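Trorkach set-up guide
Section 3: Adding a series to your watch list

Before you start: box plugged in, on the home network, telly on the right input. Profile made (see section 2).

1. Press Guide on the remote. Wait for the listings to load.
2. Scroll to the programme. Press OK once for details, twice to start watching.
3. Choose Record series. Not Record episode, that only gets you the one.
4. Pick New only or All showings. Documentaries get repeated alot, so New only is usualy best.
5. Set how many episodes to keep. Default is 12.
6. Press Save. Red dot next to the title = done.

Note: late finishes. Live events overrun. Under Options, set Extra time to 30 minutes.

Note: split series. If the channel lists part two under a new title, add it again from step 2.

Caution: disk holds almost 600 hours in standard picture, far less in HD. When full, oldest unlocked recordings go first. Lock anything you want to keep.

Caution: don't pull the plug while the front light is flashing.

Error 34: no signal. Check the aerial lead, then restart. 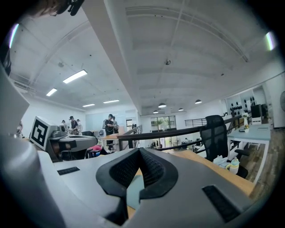 Fig. 3. Office, ceiling lights on.

Contact Trorkach support | © Trorkach | Back to top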